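Section 6: Teaching the Arms Their First Job

By now you have both arms bolted down, the cables routed, and the Plokex controller talking to your laptop. Here comes the part I've been itching to write! You're going to hold the leader handles and teach the arms by hand, and after a few evenings the arms start doing it back to you. It's a wonderful feeling the first time.

If you skipped the homing routine in Section 5, go back and do it now. The teaching software will let you record with a bad home position, and everything you record will be off by the same amount.

What you need on the bench

A dark cloth, big enough to hang over the front edge
Light household things to practice on (a plastic chair, a paper roll, a length of tube)
The stop button, within reach of your left hand
A second person for the first evening, if you can get one

Setting up

1. Spread the cloth over the table. Wrinkles are fine. Seams under the gripper pads are a nuisance, so turn the cloth if one ends up in the middle.

2. Switch on the controller and wait for both status lights to go green. The right arm always takes a bit longer on our build.

3. Open the Binside recorder and check that you get three live views: left wrist, right wrist and head. If a wrist view is upside down, flip it in Settings before you record anything.

4. Set grip force to 26 for both hands. You can raise it later for heavier things.

CAUTION: Keep your face and hair out of the space between the arms whenever the lights are green. They are small arms but they move fast, and an elbow joint can pinch a finger badly.

Recording

5. Pick up the leader handles and move slowly until the arms catch up with you. There's a soft click in the handles when they lock on.

6. Bring one gripper in and let it settle on the part before you bring in the second. Going in with both at once is how we chipped a pad in February.

7. Press the pedal to start, do the job, press again to stop. Short takes are better - you can always do more of them.

8. Play the take back at half speed in all three views. Throw away any take where a gripper slips and you had to chase the part.

Note: The wrist cameras sit very close to the work, so whatever you're holding will fill a lot of the view and go soft when the arm moves. Leave the focus ring alone! We spent a whole evening fiddling with ours and ended up right where we started.

Note: Cables should have enough slack for the wrist to turn all the way in both directions. Try it with the power off.

How much is enough? Our shared folder at the Vallejo workshop has 1,914 takes in it, and 1,342 of those survived the playback check. You won't need anything like that to get going. Start with one object and one move, and stay with it until you're bored.

Views from our bench during a session, three from the wrist and the last one from the head camera:
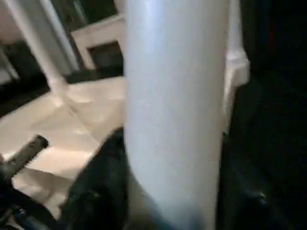
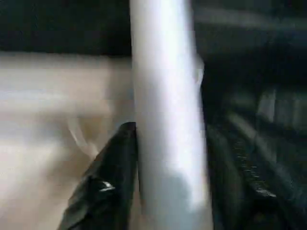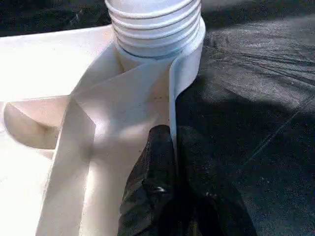
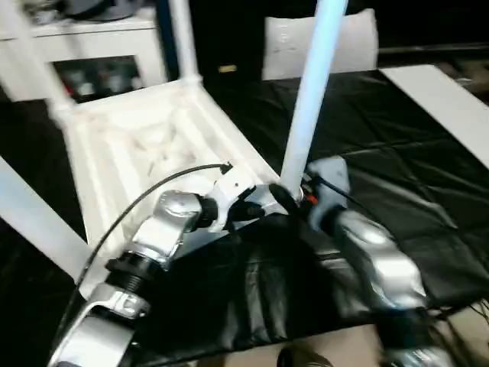 Heather Forsyth: Great section, thank you! One thing I'd add to step 6. On my build the second gripper kept nudging the part out of the first one until I dropped the force on the left hand to 6 and left the right hand alone. Might be my pads, which I cast myself and came out pretty stiff. Also, is the pedal supposed to work while the recorder window is minimized? Mine doesn't, and I lost a good take that way last night.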